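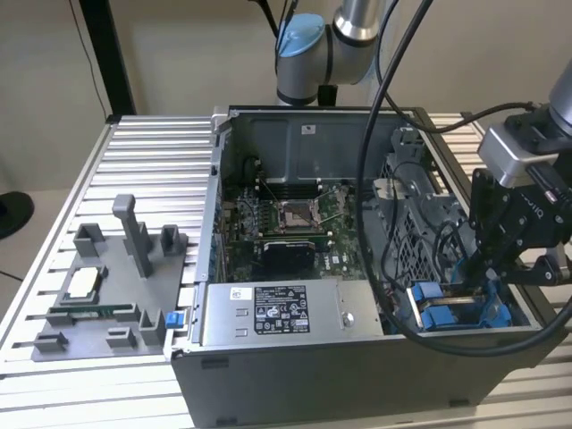 The gray case on its side with the panel off. Socket empty, power supply nearest to you.

Lists > Sakus Repair Circle > Hardware and Parts > Message 2286

Re: [sakus-hw] Old office towers, what to keep and what to strip

Print this message | E-mail this message

Hello all,

I am answering to Gumaro's message, which I quote below in part. 

Gumaro Escobedo wrote:
> We have 40 towers coming from the Trarnell office, all the same gray
> model as far as I know. My proposal is that we strip everything down to
> the bare chassis, box the boards in one place and the power supplies in
> another, and send the metal away before June. It is quicker to do all of
> them the same way than to stop and think at each one.
>
> Can somebody who has opened one of these tell me in which order the
> parts come out? Also, do we need the drive latches or can they go with
> the plastic?

First, the order. I agree that we should do all of them the same way, but I would not start with the board. In this case the power supply is a flat one, and it takes much of the width on the near side. When you have the case lying down you see its label with all the certification marks facing up at you. Please leave that label on. Essien will not accept a supply without it, and last year we lost a whole box for this reason.

My order is this:

1. Cables first. Unplug them at both ends if you can. The black ones around the drive cage are the most annoying, they go through and around the metal, so do not pull from the far side. There are also thin wires which pass over the memory slots. Move them away with a finger before you touch the memory.

2. Power supply. Check every screw before you lift, also the ones at the back wall.

3. Drives and the cage. I put the screws of the cage in a separate cup from the others. It may look too careful, but I have mixed them once and I spent an evening on it.

4. Memory, then the processor, and the board at the end, with the heatsink still on it. I mean the small black heatsink that is mounted on the board below the socket. The large one over the processor must of course come off before.

Now the socket. This is my real worry about working quickly. When the processor is out, there is only the metal retention frame and the thin lever arm, and the contacts under the frame have no protection. One touch with a sleeve or a falling screw and the board is for scrap. I would like that we put a cover on each socket immediately, before doing anything else with that board. I have 12 plastic covers at home and I can bring them. For the rest we can ask Zanmont, they sold us some in the past and the price was small. If there are no covers, please close the frame, lower the lever and put a piece of clean card over it, fixed with paper tape at the sides. Do not use the foam from the packages.

About the latches: please keep them! They are the two bright blue ones at the bottom of the drive cage, in the corner, and they are plastic. In my experience these are the first thing which breaks in this kind of tower, and people write to this list asking for them (see message 1927 for one of those). They are small, so one jar is enough for all of them. A cage without its latches is not so useful to anybody.

I am not so sure that we should send away every chassis. The steel does not bring much money, and if the sides are straight and the cage is good, a complete case is something that a beginner can really use. Maybe we can keep the best ones and decide after we see them. Gumaro, what is your opinion? You know better than me how much space there is on the shelves.

One question from my side also. Does somebody know if these boards accept the memory that we have in the green drawer? I looked for the manual under the model name and I found three different versions - none of them has the same layout of the slots.

I can come for the first afternoon and show the order on one machine, if this helps. Please bring your own screwdriver, the long thin type, as the shared ones have worn tips.

With kind regards to all, and sorry for the long message.

Print this message | E-mail this message

Recent messages in Hardware and Parts
- Where to buy paper tape that leaves no glue
- Label printer: which rolls fit?
- [sakus-hw] Fan noise after cleaning
- Trarnell pickup, who has a van
- Re: Zanmont order, last additions
- Sorting screws by thread, a small table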